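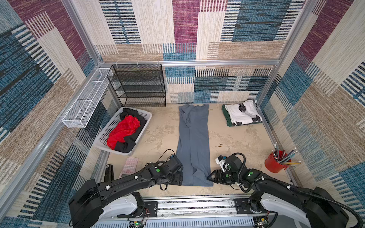
第4回　綿はなぜシワになるのか

前回は羊毛の縮みの話で時間を使い切ってしまいました。今回は綿です。身近すぎて語ることがなさそうに見えるのに、分子の話から編み目の話まで一気につながる、私がこの授業でいちばん好きな素材です。教室はいつもの631教室。配布済みの生地見本とルーペを忘れずに！

## 1. 繊維の中で起きていること

綿の主成分はセルロースです。グルコースがβ-1,4結合でまっすぐ長くつながった高分子で、鎖どうしは水酸基(-OH)の水素結合で引き合っています。

繊維の中には、鎖がきちんと並んだ**結晶領域**と、並びのゆるい**非晶領域**があります。今日の主役は後者です。水の分子は結晶の中にはほとんど入れませんが、非晶領域にはどんどん入り込み、鎖と鎖のあいだの水素結合を切って、代わりに自分が結合します。すると鎖は動きやすくなります。

この状態で生地が曲がっていると、鎖も曲がった形に合わせて少しずれます。そのまま水が抜ければ、ずれた先で新しい水素結合ができて、曲がった形が「記憶」されてしまう。シワの正体はこの結び直しです。

おもしろいのは、シワを取る操作もまったく同じ仕組みだというところです。霧を吹いて結合をほどき、熱と圧力で平らにし、平らなまま水を追い出す。アイロンがけは、望みの形のシワをつける作業だと言ってもかまいません。スラックスの折り目とシャツの着ジワは、化学的には兄弟なんですね。

**書き込み用メモ**

- 乾いた綿：水素結合が多く、鎖は動きにくい
- 湿った綿：非晶領域の結合が（　　　）、鎖は動きやすい
- 湿ると強度が上がる（レーヨンは逆に下がる。第6回で扱います）

## 2. 中空で、ねじれている

綿の繊維は種の表皮細胞が一本ずつ伸びたものです。一つの細胞があんな長さになるのですから、初めて知ったときは本当に驚きました。生きているあいだは中が液で満ちた丸い管で、実がはじけて乾くと管がつぶれ、断面はそら豆のような形になり、リボン状にねじれます。このねじれを**天然撚り**と呼びます。

天然撚りがあるおかげで繊維どうしがよく絡み、短い繊維でも糸に紡げます。中央に残る空洞は**ルーメン**といいます。顕微鏡の回に自分の目で見てもらいますので、今日は名前だけ覚えてください。

糸の太さは綿番手で表します。数字が大きいほど細い、という向きだけは毎年取り違える人が出るので、大きく書いておきます。

**綿番手：数字が大きい＝糸が細い**

## 3. 織物と編物

同じ綿糸でも、布の組み立て方でシワの出方はずいぶん変わります。

| | 織物（ブロードなど） | 編物（天竺など） |
|---|---|---|
| 構造 | たて糸とよこ糸が直交 | 一本の糸がループでつながる |
| 伸び | 小さい | 大きい |
| シワ | 鋭く残りやすい | やわらかく、戻りやすい |
| 困りごと | 折りジワ | 型くずれ、斜行、端の巻き |

Tシャツに多い天竺（平編み）は、力がかかるとまずループが変形します。糸そのものが鋭く曲がる前にループが逃げてくれるので、織物ほどくっきりしたシワになりにくいのです。もちろん湿ったまま強く押しつければ、編物でもしっかり折り目がつきます。

天竺には表と裏があります。ルーペで見て、V字が縦に並んでいるのが表、横向きの弧が並んでいるのが裏です。切りっぱなしにすると、上下の端は表側へ、左右の端は裏側へ巻きます。見本AとBの端を指で軽く引いて、どちらへ巻くか確かめてみましょう。

見本は次のとおりです。

- 見本A：天竺、130 g/m²。透け感があり、落ち感も大きい
- 見本B：天竺、200 g/m²。肌着より上着寄りの手ごたえ
- 見本C：ブロード。Aと同じように握って比べる

握って離す実験は、手の湿り気だけでも差が出ます。乾いた手のとき、霧吹きのあと、の順でどうぞ。目付（1平方メートルあたりの質量）の違いがシワの「丸さ」にどう出るか、言葉を選んで書いてください。「くしゃっと」「ふわっと」のような擬音も大歓迎です。
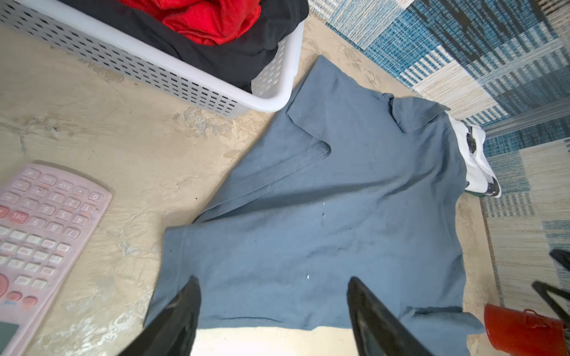

## 4. 洗うたびにTシャツが斜めになる理由

脇の縫い目がいつのまにか前へ回ってきた、という経験はありませんか。**斜行**という現象です。

糸には撚りがかかっていて、いつも撚りを戻したがっています。編むときにはその力が抑えられていますが、水に浸かって繊維が膨らみ、揉まれてすべりやすくなると、ループが少しずつ傾きます。傾きが布全体で揃うと、長方形だったはずの身頃が平行四辺形に近づくわけです。

対策は糸の段階と仕上げの段階に分かれます。

1. 撚りを甘くする、または逆向きに撚り合わせた双糸を使う
2. S撚りとZ撚りの糸を交互に編み込む
3. 編み上がった生地を十分に緩和させてから裁断する

1は肌ざわりが変わり、2は糸の管理が面倒になり、3は時間がかかります。どれを選ぶかに作り手の考えが出るので、私は店で服を見るとつい脇線を目で追ってしまいます（試着室が長いと家族に言われます）。

第7回のゲスト、編地設計のAnas Harbさんには、この斜行の話をたっぷりしてもらう予定です。HarbさんがKhasawneh社で手がけた丸編みの試料もお借りします。質問を一つ考えておいてください。

## 5. シワを防ぐ加工

原理がわかれば対策も見えてきます。鎖がずれるのが問題なら、ずれないように橋をかければよい。セルロースの水酸基どうしを反応性の樹脂でつなぐ**架橋加工**が、形態安定シャツの基本です。

ただし橋をかけると鎖は動けなくなり、力を逃がせません。防シワ性が上がるほど引裂強さや摩耗強さは下がる傾向があります。初期の加工で使われた樹脂では、遊離するホルムアルデヒドも大きな問題になりました。現在は低ホルムアルデヒド型の樹脂やポリカルボン酸系の架橋剤など、選択肢が広がっています。

別の道として、液体アンモニア処理やシルケット加工（緊張下での苛性ソーダ処理）があります。シルケットでは繊維が膨らんで断面が丸に近づき、光沢と染まりやすさが増します。そら豆の形が丸に戻っていく顕微鏡写真は何度見ても見事なので、スライドの最後に入れておきました。

## 6. 干し方・たたみ方と材料の性質

家庭での扱いも、ここまでの知識でだいたい説明がつきます。

- 脱水後は放置せず、すぐ振りさばく。曲がった形で水が抜けるのを防ぐため
- 編物は重い側を吊らない。ぬれた自重でループが縦に伸びる
- 完全に乾ききる前のアイロンは効きがよい
- たたむのは完全に乾いてから。わずかな湿り気でも折り目は定着する

最後の項目は、梅雨どきの箪笥を開けてみると実感できます。

## 課題

手持ちの綿の服を一枚選び、次の点を400字でまとめてください。提出は次回の授業開始時です。

- 織物か編物か、そう判断した根拠
- 脇線や裾に斜行が見られるか
- いちばん目立つシワの位置と、そこにかかった力や水分の推測

品質表示に綿以外の繊維が混じっていてもかまいませんが、混用率は必ず書き添えること。ルーペの像をスケッチしてくれた人のものは、次回みんなで回覧します。

次回は麻。綿と同じセルロースなのに、手ざわりもシワの鋭さもまるで違います。見本Cは次回も使うので、アイロンをかけずに持ってきてください。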